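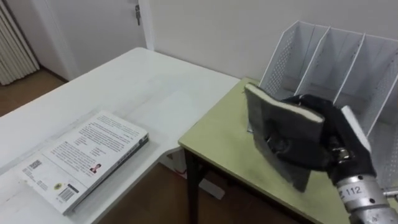
Two thousand dollars would be fine if it could also find the book, one reader wrote in after we first mentioned the Kwan shelving kit in September. We put the complaint to the product lead at Flallik, the company that sells it, and got a long sigh down the phone.

"It doesn't find books," she said. "It picks up a book and puts it in a slot. People underestimate the slot."

Kwan is software plus a set of padded fingers, leased to small archives and offices that already own an arm. The price is $2,000 a year, with 27 hours of support that she says most customers burn through in the first month - usually on paperbacks.

"A hardcover is a gentleman," she said. "You squeeze it and it stays the same shape. A paperback has opinions."

The trial set holds 157 titles, picked from secondhand shops by a staff member with, she admits, a weakness for sea voyages. Each goes through the same routine: off the table, upright, into a file organizer. Dust jackets were dropped early. "We had a jacket phase. I don't discuss the jacket phase."

Asked how Kwan compares with Clunilico, the cheaper rival from Stusex, she was generous for almost a full minute. Clunilico is quicker on flat stacks, she said, and its manual is better. "Ours was written by five engineers. You can tell where each one went to lunch."

And the reader who wants it to find things? There is a search add-on planned, though she wouldn't give a date or a price. "Tell them to try alphabetical order," she said. "It's free, and we don't have to support it."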